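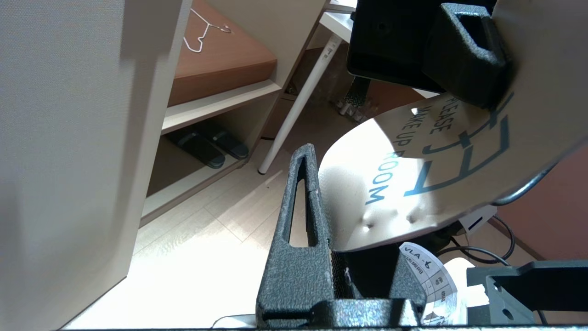
# Keeping the hallway in order when the apartment is small

I live on the fourth floor, in an apartment where the door opens almost directly into the living room. For many years the first thing a guest met in our home was a pile of shoes. I have written before on this page about pantry moths and about the stain on the bath, and several readers asked me to write also about the entrance. So I collected everything I know, and some things that other people taught me.

## Shoes

Begin with the shoes, they make the most dirt and take the most floor.

Keep by the door only what you wear this week. The other pairs go in the bedroom closet or under the bed, in a box with a lid. In my family we had a rule of two pairs for each person at the entrance, plus slippers. My son found this rule very strict, until he saw that he could find his sneakers in the morning.

Slippers should have their own low place which you can reach without turning on the light. Don't put them under the street shoes, otherwise the sand falls into them and you carry it to bed. If your shoe shelf has levels, put the wet and dirty things on the lowest one, and the slippers one level higher.

For wet boots I use an old baking tray. I put a layer of small stones in it, the kind that is sold for flower pots, and the boots stand on the stones. The water goes down and the soles can dry. Once a month in winter I rinse the stones in a bucket. The tray I used first began to rust at the corner after one December, so choose an aluminum one if you have it.

Newspaper inside wet shoes works well, but you must change it. Put it loosely, wait one hour, take it out and put new paper. Leave the second paper overnight. Never put leather shoes on the radiator. I destroyed in this way a good pair of brown boots from my sister, and the leather became like a cracker.

### Smell

Baking soda is the cheapest help. Put one spoon in each shoe in the evening and shake it out in the morning over the bathtub. Don't do it with black suede, it stays white in the seams and you will brush for a long time. For suede I put dry black tea bags inside, two in each shoe, and leave them for two nights.

The insoles should be taken out and washed by hand with simple soap. Let them dry flat. If an insole still smells after washing, buy new ones, they are not expensive.

## Shelves

A shelf in the hallway gets more scratches than any other shelf in the house. People throw keys on it, and put on it bags with sand on the bottom. If it is painted, line it. I tried many things for this:

- **Wallpaper leftovers.** Pretty for one month. After this the corners roll up.
- **Kitchen drawer liner, the rubber type with holes.** Good under shoes, but the sand goes through the holes, so you must lift it and wipe.
- **A cut yoga mat.** The best of all for boots. It is thick, it can be washed in the shower, and you can cut it with normal scissors.
- **Oilcloth.** Good for the top, where you put the mail and gloves.

Measure the shelf in two places before you cut, at the front and at the back. In old buildings the wall is often not straight, and the shelf may have been cut to fit the wall. Mine is narrower at the back and I cut the first liner wrong.

### When the shelf leans

If the shelf leans to one side, first look at the floor and not at the shelf. Put a glass of water on the floor next to it and look at the level of the water. When the floor is the problem, a folded piece of cardboard under one foot is enough for a week, but then it becomes flat. Better is a piece of cork, cut from a pot coaster. My neighbor Melquiades Carrillo, who repaired furniture before he retired, uses thin slices from a wine cork and glues them one on another until the shelf stands well. He told me also to tighten all the screws one time in the year, and to do it in the winter when the heating is on and the wood is dry.

If a screw turns and turns and doesn't hold, take it out. Put a wooden toothpick with a little white glue in the hole, break it at the surface, let it dry, and put the screw back. For a bigger hole use two toothpicks. I have fixed in this manner the closet door, the shoe shelf and the leg of a stool.

## Hangers and coats

Thin wire hangers come home with us from the dry cleaner, and they multiply. They are too weak for a coat. A winter coat on a wire hanger gets two small bumps in the shoulders, and these bumps are hard to steam out. Use them for other things:

1. Bend the two shoulders upward and you have a drying rack for a pair of sneakers, one shoe on each side. Hang it on the shower rod.
2. Cut the bottom wire in the middle, cover the ends with tape, and slide on a roll of garbage bags or gift ribbon.
3. Straighten the whole thing, keep the hook at the end, and pull out with it what has fallen behind the washing machine.
4. Wrap old knitting yarn around the wire from one side to the other, and a silk blouse will not slip down any more. It takes one evening, with the radio on.

Use pliers for the bending, and gloves, as the cut end is sharp. If you have more hangers than you need, ask at the dry cleaner, many of them take them back.

For coats, a wide hanger is worth the money. I have four from Gittins, which my husband bought for our wedding anniversary (I wanted a cake dish), and they still hold the heaviest coat. Close the upper button when you hang the coat, so that it keeps its shape. Empty the pockets too. Coins and keys pull the fabric down, and by spring one side is longer than the other.

If you have only hooks on the wall, sew a strong loop inside the collar. Most coats are sold with a chain or a thin ribbon, and it tears in the first winter. A piece of shoelace is strong enough. Sew it with double thread, go through only the inside layer and the seam, not through the outside fabric.

## Scratches and marks on wood

For light scratches on a varnished surface, take half a walnut and rub it on the scratch in the direction of the grain. Wait ten minutes and polish with a soft cloth. The scratch does not disappear, but it becomes darker and the eye doesn't find it.

For rough places on bare wood you need sandpaper. I buy two kinds only. The 80 paper is for removing, for example old paint on an edge or a hard drop of glue. Then I go to something finer, and at the end the 400 paper, until the surface feels like a plate. In the hardware store there is also 2000, but this is for car paint and for very patient people. I bought it one time by mistake and I used it later to clean a burned spot on the iron, carefully, with water. It worked, though I would not do it with a coated iron.

White rings from a wet umbrella or flower pot can go away with warm air. Hold the hair dryer at a hand's distance, keep moving it, and stop when the ring becomes weak. After this rub a little olive oil in. Try first in a hidden corner – some old finishes don't like heat.

## The floor by the door

Two mats are better than one. The first is outside, hard, for the big dirt. The second is inside, soft, and it must be long enough for two steps. I wash the soft one by itself with half the usual detergent, and hang it over the balcony rail with the back side to the sun.

Road salt makes white edges on the tiles in winter. Mix one cup of white vinegar in a half bucket of warm water and wipe with a cloth, then again with clean water. Don't use vinegar on marble or on any natural stone, it eats the surface. For stone take only water with a few drops of dish soap.

## Questions that came by mail

*Evanthia Gkikas asked how to stop the door of a shoe cabinet from banging.* Stick small felt circles on the inside corners of the door. If you don't have felt, a circle cut from an old wool sock works too, with fabric glue. Let it dry with the door open, or you will glue the cabinet closed. I know a person to whom it happened, and she is writing this page.

*A reader from Pidlow wanted to know where to keep umbrellas when there is no space for a stand.* Put a rail for towels on the inside of the closet door, low, with a plastic tray under it. Hang the umbrella only after it has dried open in the bathtub.

*Another reader asks if shoe polish gets old.* Yes, it dries and breaks in pieces. Put the open tin in a bowl of hot water for some minutes and it becomes soft again. Keep it far from any flame, and close it well after.

Next time I will write about washing wool sweaters at home, and which mistakes can still be repaired.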